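We use cookies to remember your settings. Accept / Manage

The Entwistle, Screen 2: Safety Walkthrough Before the Skelcombe Film Weekend
15 May 2025
By Canan Güneş

I love this building, and I love it even more now the new aisle lights are in. Below is the full list for Screen 2 with my comments, same order as the March sheet so you can put them side by side. OK means OK. FIX means it gets done before the first show. WATCH means we can open with it, but look at it every day.

AUDITORIUM

Aisle step lights – OK. All working on both sides, and what a difference! You can walk down during a really dark picture and see every step. I tried it with the night scenes from the Grasumham documentary, which are about as black as anything we'll run this year.

Exit signs – OK. Lit, clean, readable from the back row with the house lights down.

Exit doors – FIX. Both side doors open with one push. The rear door sticks at the bottom corner and I had to use my shoulder. Plane it or rehang it, please, and have somebody small test it afterward.

Seats – FIX. 33 seats in the front block, every one sat in by me (a very pleasant half hour). C4 rocks, and the bolt under F1 is missing. Tape both off until they're repaired. The old velvet has come up beautifully, by the way.

Wheelchair spaces – OK. Clear and level, with a good sight line to the screen. Keep the popcorn cart out of there.

Carpet – WATCH. The seam by row G is lifting again. Taped today with the wide black tape, which lies flatter than the silver.

Masking curtains – OK. They run smoothly for scope and flat. The side cord has been tied up high where kids can't reach it.

Stage edge – FIX. Needs a fresh white line before the Q&A. Our guests will be walking out of a dark wing into a spotlight, and the drop is deeper than it looks.

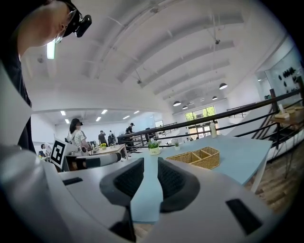
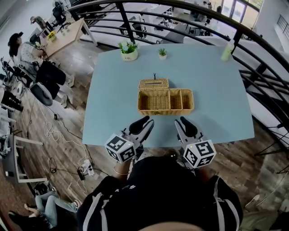
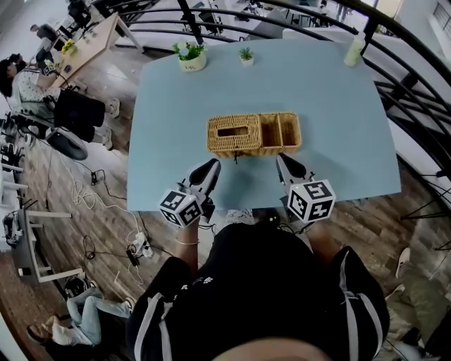
Three views of the blue table.

PROJECTION BOOTH

Projector lamp – WATCH. The counter reads 1227 hours. Well inside what our lamp sheet allows, and the picture looks wonderful, with lovely deep blues in the Fleststead trailer. Log it nightly.

Exhaust fan – OK. Strong pull at the duct, no rattle. Filter changed.

35mm machine – OK. Guards on, gate clean, belt tight. I ran a reel of leader through it and grinned the whole time. Long sleeves rolled up and no lanyards near the sprockets, and that includes me.

Film cans – FIX. Stacked too high beside the door. No more than 3 in a pile, heavy ones at the bottom, and nothing in the doorway.

Fire extinguisher – OK. On its bracket, gauge in the green, tag current.

Port glass – OK. No cracks. Cleaned on the booth side; the auditorium side needs the long ladder and 2 people.

Cables – WATCH. The run to the sound rack is covered, but the cover slides when you step on it. Better mats would be great.

LOBBY AND CONCESSIONS

Popcorn machine – OK. Kettle cord sound, door latches, warning label still on.

Floor by the soda fountain – FIX. Slippery. I'd like the rubber mat back, ugly as it is.

Poster cases – OK. Glass tight, locks work. The Skelcombe one-sheet looks fantastic in the middle case!

Line for the late show – WATCH. It will reach the stairs. Rope it along the box office wall and leave the stairs open.

SOUND AND ALARM

Alarm cut-in – OK. Film sound drops out the moment the alarm goes, and the house lights come up by themselves. Tested with the loudest reel I could find.

Sound level – OK. Full and punchy at the usual setting. Please leave the fader where it is, even for the concert film.

I'll go back over the FIX items with the same sheet once the rear door has been done. Copies are in the booth and behind the box office. Write your own comments in the margin – I read every one.

Checked by: Canan Güneş

© 2025 The Entwistle, Skelcombe | Contact | Back to top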